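Mudance Community Help > Robot arms > Teaching by hand and by remote

Hand guiding vs. the controller, which one do I record with?

Evanthia Balaskas
2024-04-06

Have an Iltlow arm with the two-finger gripper and a wrist camera, running Klinhom for the recording. Task is dull: pick a small wood block off the table, put it in a tray. 30 demos so far, all done by grabbing the arm and pushing it through the motion. Playback of a single demo is fine, basically perfect. Trained on all of them and it goes down over the table, stops a bit above the block and sort of hovers. Sometimes closes on air. Sometimes drifts left and sits there.

Do I need more demos or am I recording wrong? I also have the handheld controller but I'm terrible with it, my pickups take forever. Already tried lowering the speed, no change. Don't want to do 700 of these by hand if the answer is something silly.

Klinhomer27

more data. always more data. we had 688 for one drawer and it still missed on bad days. also check your gripper calibration, mine was off for months

Glykeria Athanasiadis

Wouldn't go to 700 yet. Few things, typing fast, sorry.

Play one demo back from the wrist camera only and don't look at the arm. Are your hands in the picture? Your sleeve? If you push the arm around, you're leaning over it, and your shadow is on the table the whole time. Then you hit run, step back, and the view is different from everything it learned. That was my problem in August, exactly the hovering you describe. Took me way too long to find.

So use the controller. Yes it's slow. Slow is OK, wobbly is OK, long pauses are not. If you stop above the block for a few seconds in every demo to line things up, it learns to stop above the block. Trim the pauses in Klinhom (Edit, then Trim Idle, I think they moved it in the last version) or just redo the ones where you froze.

Other stuff:

Start pose. Same one every time to begin with, fingers open. Then once it works, move the start around a little on purpose.

Block position. Spread it out. Mine were all in the same spot becuase I kept putting it back where it was easy to reach.

Include a few where you come in slightly wrong and fix it. Not crashing, just a bit off to one side and then correct. With hand guiding you never get those, your hand goes straight there.

Plain table is harder than you'd think from the wrist. Once the block is out of view the camera has nearly nothing to go on, no edge, no pattern. If you have a second camera looking from the side, record it too. If not, start high enough that the block is in view at the first step and don't swing wide.

Fix your lamp in one place and leave it. Same for you, stand in one place.

Don't mix the hand-guided set with the new one, at least the first time. Keep it in a seperate folder. Do 30 with the controller, train, look. If it still hovers then it's something else and post your settings.

Evanthia Balaskas

ok my sleeve is in like every single one. Doing controller demos tonight. Is the shadow thing really that bad if it's blurry?

Claltarell_bench

Had the same question. Blurry still counts imo, it's a change in the picture either way. If it's the same blur in training and when you run it then fine, leave it. If it's only in one of them, no. Cheap test: save a few wrist frames from a demo and a few from a run at the same pose, flip between them. Anything that jumps is what you go after. Wrist view over bare table, fingers open, shadow across the left and middle:

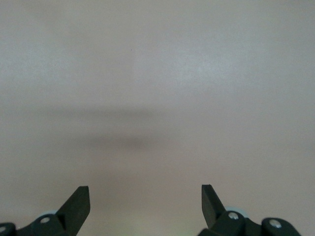
3 min read

Shadow that soft is easy to skip when you're checking for blocks and hands. Look at the bit between the fingertips as well, there's a faint greenish glow on the surface lower down. I'd compare that too, not only the shadow. Don't bother with the little speck near the top.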